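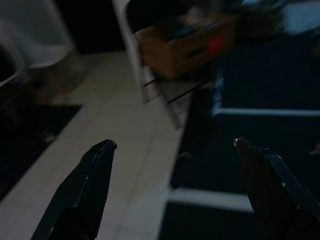

Do Anti-Slip Coatings on Tiled Floors Do What the Brochure Says?
Final project report, Introduction to Building Safety

1. Why we picked this

The town of Valtby has paid to have the tiled floors in 10 of its public buildings treated with a coating called Zultement. The brochure says it "cuts slips by up to half." The town newsletter repeated this with the words "up to" left out, and by the time the claim reached the sign in the library lobby it had become "twice as safe."

We wanted to know where the number came from. Our first plan was to confirm it and then work out how much money other towns could save by buying the same thing. That plan lasted until we read the brochure a second time and saw that the claim had no source, no date and no mention of what kind of floor or shoe was involved. The project then changed into a check on the claim itself.

2. What is being claimed

The coating is sold by a firm named Kaijage. It is a clear liquid that goes on with a mop, sits for a while and is rinsed off. It is supposed to roughen the glaze on a scale too small to see, so that a shoe sole can still touch the tile when there is water on top. We have no quarrel with the idea. Rough surfaces do grip better in the wet, and treatments that etch tile have existed for a long time. Our question was whether people in these buildings fall less often now, and if so whether the coating deserves the credit.

Those are two questions, and the brochure treats them as one.

3. Records

The town let us read its incident log with the names removed. The log had 1,843 entries for the period we looked at. Most have nothing to do with floors: lost keys, broken windows, a great many complaints about parking. We read every entry and marked 374 as falls. Two of us did the marking separately and then argued over the ones we had marked differently. A few of those could still have gone either way ("lady sat down suddenly near desk").

Of those falls, 321 gave a location good enough to match to a building and a type of floor. We left out the rest. We do not know if the missing ones are different from the ones we kept, and that bothers us more than anything else in this report.

We also asked for the log from Skokdale, the next town over, which has the same sort of buildings and has not used the coating. They sent monthly totals only, so the comparison is weaker than we had hoped.

4. What the records show

Falls on tile in the treated buildings did go down in the year after treatment. If we had stopped there, this would be a short report with a happy ending.

The trouble is how the buildings were chosen. The town treated the ones with the worst record first. A building that has had an unusually bad year will probably have a better one next, with or without a new coating, just as a student who does terribly on one quiz usually does less terribly on the following one. The textbook name for this is regression to the mean. We can't say how much of the drop it explains, but it would be strange if it explained none.

Falls also went down in Skokdale over the same months, where nothing was put on the floors. The winter was mild and dry in both towns. People tracked in less water and less slush, and water is what the coating is meant to deal with.

A third change is hardly mentioned anywhere. When the floors were treated, the entrance mats were replaced too, with longer ones. Long mats take water off shoes before they ever reach the tile. The mats cost much less than the coating and do not appear in the newsletter at all.

5. Our own test

We did a drag test with a weighted shoe and a spring scale. We pulled the shoe across treated and untreated tile, dry and then wet, and wrote down the force at which it started to move. This is a crude method. A proper test uses a swinging pendulum device, which we could not borrow.

On dry tile we could find no difference. On wet tile the treated surface took more force in most of our pulls, but the readings jumped around so much that two runs on the same tile could be further apart than the average gap between treated and untreated. We also found out late that the spring scale sticks at the low end. We repeated part of the test with a different scale and got the same pattern with slightly less mess. We wouldn't bet much on it.

One thing we had not planned to look at was wear. In the treated hallway with the most traffic, the middle of the walking path gave lower wet readings than the tile along the wall. The sales material says the treatment lasts for years. It does not say how many, or under how many feet. The difference may also come from soap left behind by mopping, because the middle gets mopped more.

6. What we think

The coating may help on wet tile. We found weak signs of that. We found nothing to support "by half," and the figure on the lobby sign should come down until someone can show where it started. We wrote to the seller in October to ask for test results. The reply contained a second copy of the brochure.

If the town wants a real answer, it could treat some of its remaining buildings by drawing them out of a hat, leave the others alone, use the same mats in both, and compare after two winters. It could also ask staff to write down the floor type and whether the floor was wet each time someone falls. The current form has a large box for "action taken" and no place for either.

7. Things we would do differently

Borrow the pendulum early. Check the spring scale before the first run. Agree in writing on what counts as a fall. Ask Skokdale for the full log at the beginning of the term, as they told us it takes them six weeks to remove the names.

Contact: Building Safety course office | © Student Project Archive, all rights reserved | Back to top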